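Vendent Fold-Flat Shopping Cart: Four Months of Mall and Outlet Use

Reviewed by Jadwiga Kozłowski

Print | E-mail

The Vendent is a two-wheeled personal shopping cart with a folding frame and a removable fabric bag. It is sold to people who shop on foot or by transit and who would prefer not to carry several paper sacks by the handles from one end of an outlet center to the other. I used it from late winter into June, mostly at an open-air outlet complex and at two enclosed malls, and for groceries on the way home.

The test unit was bought at retail for $86. The smaller Kurek cart, which I have owned for years, was used for comparison on the same routes. Maja Stępień borrowed both for two weeks and kept her own notes, and where hers differ from mine I say so.

Frame and folding

The frame is aluminum tube with steel pins at the pivots. Folding takes two steps: lift the red collar on the upright, then push the foot plate up until it clicks. Unfolding is the reverse. The collar was stiff for the first week and needed two hands. After that it moved with one thumb. Maja never got used to it and folded the cart with her foot braced on the axle, which works but scuffs the paint.

Folded, the cart is flat enough to stand behind a fitting room door or lie across the back seat of a small car. It does not stand up by itself when folded. The Kurek does, and I missed that in line at registers.

Wheels

The wheels are solid rubber on plain bushings. They are quiet on polished floors and on carpet. On brick pavers they chatter, and on the ribbed metal plates at parking garage joints they catch unless the cart is pulled straight across. Turning radius is good. With a light load the cart can be pivoted in place in a narrow store aisle without touching the racks.

One bushing began to squeak in the third month. A drop of silicone oil fixed it. The manual does not mention lubrication at all.

Bag

The bag hangs from four snaps and has one main compartment, a zippered back pocket, and a drawstring top under a flap. Shoe boxes go in flat, two to a layer, with some wasted space at the sides. Garment bags do not fit unless folded in thirds. The back pocket holds receipts, a phone charger and a folded umbrella, and it sits against the frame where it is hard to reach into by accident or otherwise.

The base panel is the weak part. It is a thin insert held by hook-and-loop strips, and under heavy loads it bows and the strips let go. I replaced mine with a cut piece of cutting-board plastic. Vendent sells a rigid panel separately, which should have been in the box.

Load and handling

Rated load is 100 pounds. I did not approach that and see no reason to. With a normal day's purchases plus a case of bottled water, the cart tracked straight and the handle did not flex. The balance point is slightly too far back, so a full cart pulls at the wrist on long ramps. Shorter users may notice this more. The handle has two heights, and the lower one is still high for Maja.

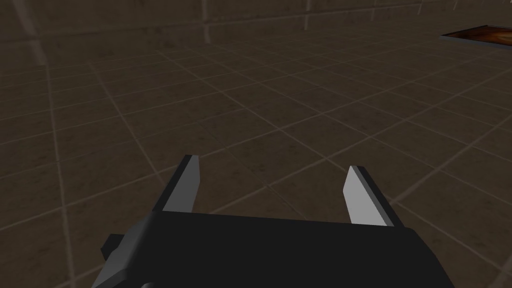 Gripper with its fingers open, over a tiled floor.

Stairs are possible but slow. It goes up one step at a time, pulled backward, and the foot plate strikes the edge of each step. Escalators are not permitted in any mall I tried, and the elevators were usually at the far end of the building. Plan the route before loading up.

Braking

There is no brake. On level ground the foot plate holds the cart. On a sloped curb it will creep if the bag is loaded unevenly. Ernex makes a clip-on wheel lock that fits the axle, although I found it fiddly and stopped using it.

Cleaning

The bag can be sponged clean but should not be machine washed, according to the tag. Coffee came out with dish soap. Road salt left a faint line along the bottom seam that has stayed. The frame wipes down easily apart from the space under the collar, where lint collects.

Compared with the Kurek

The Kurek is lighter, stands when folded, and has a poorer bag. The Vendent carries more, rolls more quietly, and folds flatter. For a single store and a short walk I still take the Kurek. For an afternoon at the outlets I take the Vendent, with the replacement panel in it.

Verdict: recommended for frequent shoppers, provided the price of the rigid base panel is added to the total.

Print this review | E-mail this review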